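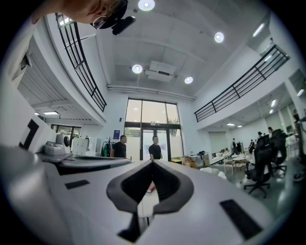 Tinted sunglasses and a head-mounted device, seen from below

Lellthorpe is a residential community on the Plavamau grid, a virtual world in which users build, buy and rent property through avatars. It is made up of 6 connected regions arranged around a shallow inland bay, and is known for its uniform building rules and for the prefabricated houses placed on most of its parcels. The community is administered by Dekex, a group of builders that also sells houses and landscaping items in the Plavamau marketplace.

Layout

The four northern regions are divided into residential parcels. The two southern regions contain the harbor, a public garden, a small theater and a row of shops. Roads and footpaths are owned by the community and cannot be altered by residents. A strip of protected water separates the parcels from the edge of the estate, so that boats can travel from one end of Lellthorpe to the other without crossing private land.

Ground level is fixed when a parcel is first laid out. Residents may raise or lower it by a small amount to fit a foundation, but the shoreline must remain unchanged.
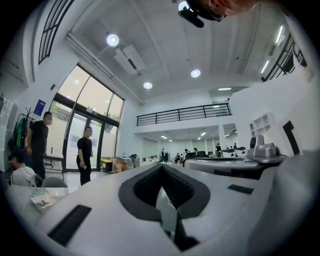
Parcels are rented by the week and come in two sizes, known locally as cottage lots and shore lots. Each carries an object allowance, which covers the house as well as furniture, plants and vehicles. A resident who uses a simple house therefore has more of the allowance left for furnishing. Unused allowance cannot be transferred to a neighbor.

Building rules

The estate covenant limits houses to two floors above ground and asks for pitched roofs, muted exterior colors and visible windows on the side facing the road. Skyboxes, which are dwellings placed high above the ground, are allowed only on shore lots and must be out of sight from the footpaths. Security devices that remove visitors must give a warning before they act. Rotating signs, full-bright surfaces and particle effects that cross a parcel line are prohibited.

Houses from any maker are accepted if they meet the covenant. In practice, many residents choose the Dekex models, which are sized to the lots and supplied with matching fences and docks.
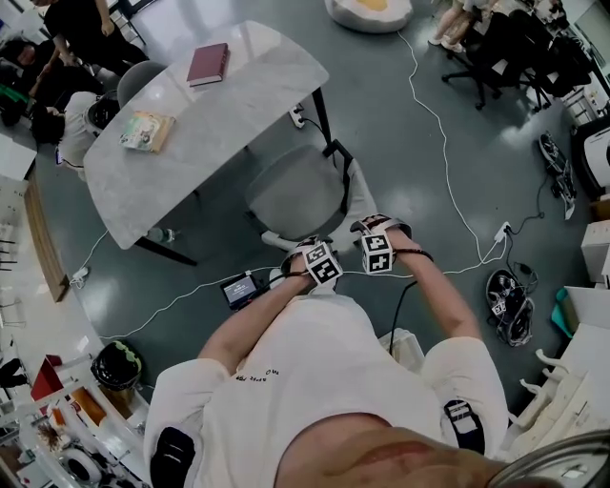
Gosselin
Contributing Editor, Virtual Communities

History

Lellthorpe opened as a single region with 50 parcels, all of them cottage lots. The harbor was added the following July, together with the first shore lots, and the remaining regions were joined to the estate in stages. The community now has over 150 parcels.

An early version of the covenant required every house to come from one catalog. The rule was dropped after residents objected that it left no place for their own work, and the present standards on height, roof and color were adopted in its place.

Community life

Regular events include boat races in the harbor, open-house tours and a seasonal decorating contest. The theater seats 100 avatars and is used for music performances and residents' meetings. Visitors may use the roads, garden and harbor without joining the residents' group.

See also: Prefabricated houses (virtual); Estate covenant; Skybox

Last revised 2018-09-03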